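1/ Started at Semach in June, straight out of an engineering course, on the graduate scheme. They made pumps and small gearboxes. A few people have asked how I ended up running a factory, so I'll put it down in order.

2/ First placement was the foundry. I was put on nights and learned more about castings in a month than in the whole of my final year. Second placement was the drawing office, which I was bad at.

3/ Third was purchasing. I didn't want it and asked to be moved. They said no. It was the making of me, as I found out what things cost.

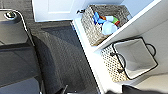

4/ Woltard came next. They built diesel generator sets and had roughly 700 people on the site. I went in as a production engineer and had charge of a line of 22 within the year.

5/ We cut the build time on the standard set from 7 days to 4. Most of that came from moving the test bay next to final assembly - the old one was across the yard and sets queued outside it.

6/ Woltard was then bought by Kelmendi. The new owners closed the machine shop and bought the parts in. I argued against it and lost. On price they were right, on delivery I still think I was.

7/ They offered me the Grendale works after that. Smaller site, older kit, a good workforce. I took it and I've been there since.

8/ If you're on a graduate scheme now, take the placement in purchasing. I'll do a separate thread on the test bay move, with the layout drawings if I can find them.

Recent threads
Reading a casting drawing
Why we kept the old lathes at Grendale
Apprentice or graduate scheme?
Setting up a night shift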